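**Pulunen two-arm collection kit, firmware 3 - bench review**

We bought the Pulunen to gather teleoperated examples for a tidying policy: pick up loose household items, put them in a box, repeat. Fiorella Piras and Rami Shboul did the driving. I handled logging and export. The session reviewed here produced 414 episodes, of which 300 were kept after labeling.

Setup took nine hours, most of it spent on wrist camera calibration. The printed guide skips the exposure lock. Leave exposure on auto and the policy trains on brightness shifts that have nothing to do with the task. The setting is under Advanced, second page.

Wrist video is sharp at working distance and soft up close. Thin film is the hard case. 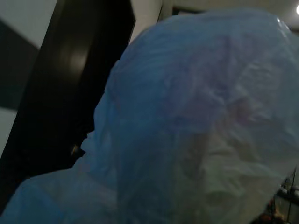 *Wrist view, translucent plastic close to the lens.*

Rami tagged views like this one "occluded" and we kept them. A policy that only sees clean approaches has no data for the moment when plastic fills the view. The labeling tool, Fulusora, accepts custom tags but won't filter on two at once, so we did that step in a script.

The head camera is the better half of the kit. It takes in both grippers and the target box in one view, and most of our labels were placed from it.
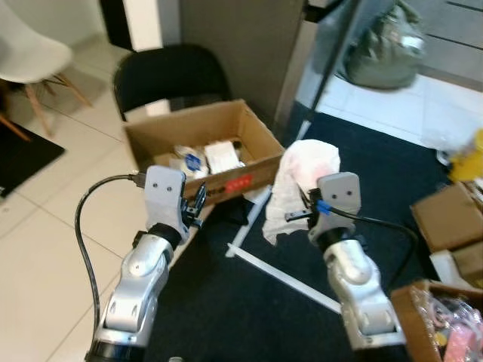 Cloth was easier to collect than I expected. The fingers close evenly, and the leader handles give enough resistance to feel a fold bunch up. Rigid items need a slower approach - the left arm lags the right by a few frames, and fast handoffs show it in the joint log.

Cable routing is poor. Pulunen supplies clips for the base only. Buy more.

Export is one file per episode, with time stamps that match across cameras. Support answered one of my two tickets. The lag ticket is still open.

Rating: 3 out of 5.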